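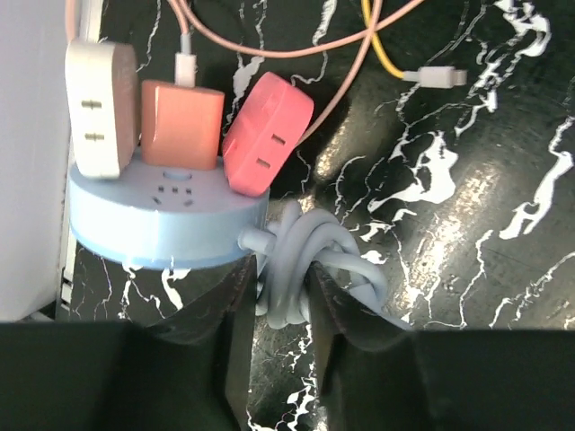 Packing for the Kettunen trip

We now have 27 people signed up for the September walking week, which is brilliant! Gintarė Paulauskas has sorted the rooms (four to a room, bunks, bring your own towel) and the coach leaves at 9 on the Tuesday, so please eat first.

Sockets are scarce in the hut, so put your name on your charger and share where you can.
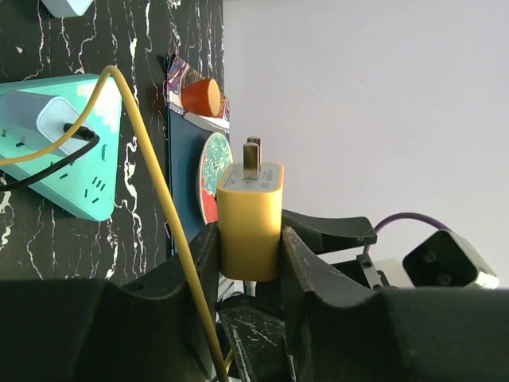 Boots matter far more. Last year's path down to the lake was pure mud and I loved every minute, but Helmi Ojala went through three pairs of socks before lunch. Bring spares, and a proper waterproof. Định Phùng is doing his lentil stew again on the first night – tell him if you can't eat garlic.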